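Speaker notes, equipment planning talk, 26 March 2026

Slot is short, so keep the intro to two sentences. Name, team, then straight into the money.

## Opening

- I run purchasing for the lab side at Gultley. Sowmya Kandasamy runs the stations and will take the technical questions at the end.
- The talk covers how we planned the second round of two-arm stations, what we budgeted, and what the budget missed.
- Ask who in the room has bought an arm already. If most hands go up, skip the next part.

## What a station costs

Say clearly that I won't be reading out prices. Our quotes are under agreement with Viltov and they will be out of date by the time anyone here places an order. What I can share is how the lines are split.

The arms and grippers are the lines everybody argues over. They get three meetings and a spreadsheet. The table, the rails, the cable, the power and the floor space get one line called "other," and in our first round that line was wrong by a lot.

Pause here and let people look at the slide.
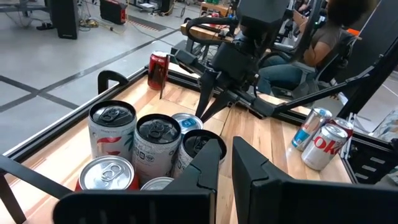 Our first request listed the arms on page one and the table on page four. Finance approved page one and sent back page four with a question mark. That cost us more time than any shipping delay. Now we submit a station as a single item with everything under it, down to the tape on the floor, and it gets approved or turned down as a whole.

Lines we left out the first time:

- Spare gripper fingers. Order these with the arm. Ordering them later means a separate shipment and a separate approval.
- Cable, including the long runs. Budget for replacements too.
- Mounting hardware for sensors. The sensor was in the quote and the bracket wasn't.
- Chairs and desk space for operators.
- Shipping cases. We paid for them twice, once coming in and once when a unit went back.

## Objects are a budget line

This part usually surprises people from the finance side, so go slowly.

If the task is handling cans, you need cans. You need different sizes, different finishes, tall ones and short ones, and you need to replace them when they dent. We started by sending someone to the store with a company card. By December we had a folder of receipts that didn't match any project code.

Sharon Khaemba fixed it. She set up a standing order with a limit of 200 items per station, charged to the station. When a team wants more than that, they ask her, and she says yes or no the same day. It is a small amount of money. It used up a lot of people's time before she took it over.

If someone asks about buying sample objects in bulk: yes for the common ones, no for the rest. We bought 200 of one container type for a task that was dropped, and they are still in the storeroom.

## Frames and fixtures

Drink some water here. Last time I talked too fast through this section.

We compared two ways of getting fixtures. The first was to have Huang build them to our drawings. The second was to keep a stock of tubing and boards and put them together ourselves.
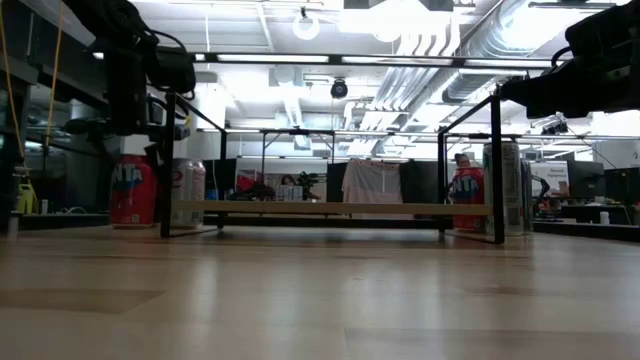
The outside shop does cleaner work, and the lead time is fine if you know what you want. Our trouble was that the task changed between the drawing and the delivery. We ended up paying for a revision on most of the early orders. With stock on the shelf, Sowmya's team can change a height in an afternoon and try it again.

So the current rule is this. Anything that will stay the same for a full quarter goes to the shop. Anything still being argued about gets built in-house. Stock is bought twice a year and kept under one code.

Don't forget to budget the hours. In-house looks free on paper because salaries sit in another column. We log the time now and add it back in when we compare.

## Timing the order

- Our last round took 11 weeks from approval to a station people could work at. The arms were on site well before that. We were waiting on electrical work.
- Book the electrician when you place the order.
- Measure the doors and the elevator.
- Have 2 people trained before delivery. With one, the station sits whenever that person is out.

Mention the Grerkidden service contract only if asked. We took the middle tier. The top tier has faster response, but we decided to put that money toward a spare arm — ask me in a year if that was right.

## Questions

Hand over to Sowmya for anything about control software or cameras. I take anything on leasing. Short answer on leasing: we looked at it, and the return terms on modified equipment didn't work for us, because we drill holes in things.

Leave the slide with the line items up while people ask. The blank template is on the shared drive and I can email it to anyone outside the company who leaves me an address.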